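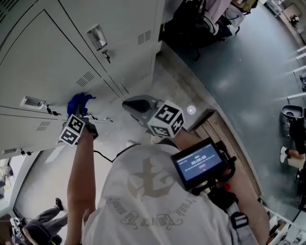

Up before five again, couldn't sleep for thinking about the tail spar. I've had it on the brain since the weekend and there's only so many times you can redo the sums in bed with your eyes shut, so I put the kettle on and drove out to the strip in the dark. Cold for October! The ute's heater gave up at Figueroa and I did the last stretch in a beanie with my hands up my sleeves.

Cor was already there, of course. Cor Leemans is 74 and has built two biplanes and one thing he won't talk about, and he reckons my glue joints are "optimistic". We had the fuselage up on the trestles and went over every bay with his torch. Seventeen joints I'm not happy with, most of them down the port side from when I was working in the heat and rushing. He'd leave nine of them alone. I'm doing the lot (it's my bum in the seat, not his).

The good news is the engine mount fits. Finally. Third go, and the bolts went in with finger pressure and a bit of swearing. I did a little dance next to the compressor and knocked a tin of washers all over the floor.

Weight is still the worry. I'm at 326 kilos on paper with nothing in it, and that's before paint, and Lajos Pálfi from the Dekunix hangar keeps wandering over to tell me what fabric dope weighs once you've got enough coats on. He's right, which makes it worse. I might give up the grey and do clear dope on the wings with a coloured nose - it'd look nice, and the old interwar racers got around half naked like that anyway. Lajos said he'd lend me his spray gun if I clean it properly this time. Fair.

Lunch was a meat pie and half of Cor's orange. Afterwards I cut rib capstrips until my thumb went numb and then made a start on the rudder hinges, got one on, took it off, got it on the right way round.

Rang Osano about the flying wires. Still six weeks, same as it was six weeks ago, and another 500 dollars for freight, so I was a bit short with the poor bloke and then felt bad and said have a good arvo about three times.

Home by dark, glue in my hair. Need to get more epoxy, find the small clamps and ask Cor whether he still has that offcut of spruce.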